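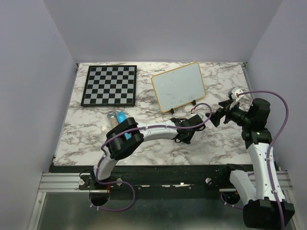
Small whiteboards get gross fast. The kids' one, the scoreboard for game night, the grocery list one on the fridge, all the same problem. You wipe it, it looks fine from across the room, then you get close and there's that gray haze. Ours looks blank now but there are still a few faint smudges on it, and it lives next to the chessboard so it gets handled a lot. Ten minutes fixes most of it. Quick version below, wrote this between two other things so bear with me.

What you need

Two clean cloths (old T-shirt is fine)
Rubbing alcohol
Warm water, a drop of dish soap
A dry erase marker, any dark color
Cotton swabs

Step 1. Lay it flat

Take it off the wall or the stand and put it on a table. Flat is way easier, no drips down the frame. If your table is stone or has a finish you care about, put a towel under. Alcohol can dull some sealers, ask me how I know.

Step 2. Dry wipe first

Dry cloth, whole board, long strokes side to side. Do not skip this. Go wet right away and you just make gray soup and push it into the corners.

Step 3. Alcohol

Dampen the cloth, not the board. Work in strips, left to right, turn the cloth over when it gets dark. Test a corner first — cheap boards have a thin coating and it can go cloudy. If it does, stop, use soapy water only.

Step 4. The ghost lines

Old writing that wont budge: go over it with the fresh marker, cover it completely, wait a few seconds, wipe. The new ink loosens the old. Sounds dumb. Works on maybe most of it, permanent marker included. My friend Marcus Sorensen kept a running chess score on his, 61 games, never erased once, and it came off in two rounds.

Step 5. Rinse

Soapy water on the second cloth, wrung out hard. Then plain water. Then dry. Soap left behind makes the next marker skip and bead up, which people blame on the marker.

Step 6. Edges

Swab with a little water along the inside of the frame, all the way around. Rounded corners hold the most crud. Go easy if the frame is painted or wood, no soaking. Same swab trick for the raised edge on a chessboard, just use less water and dry it right after.

Step 7. Let it sit

Give it 6 minutes before you write on it. Then stand it back up.

Keeping it clean

Erase the same day. Ink that sits for a week is the whole problem.
Wash the eraser or swap it. Dirty eraser, dirty board.
No paper towels if you can help it, the rough ones leave tiny scratchs and the ink gets in there.
No scouring powder. No magic sponge either, at least not every time.

If it still looks gray after two rounds the coating is probably worn and thats that. You can get stick-on whiteboard film and trim it to fit. Doing a post on that next, Siu-ming Kuo already sent me her measurements so I have to.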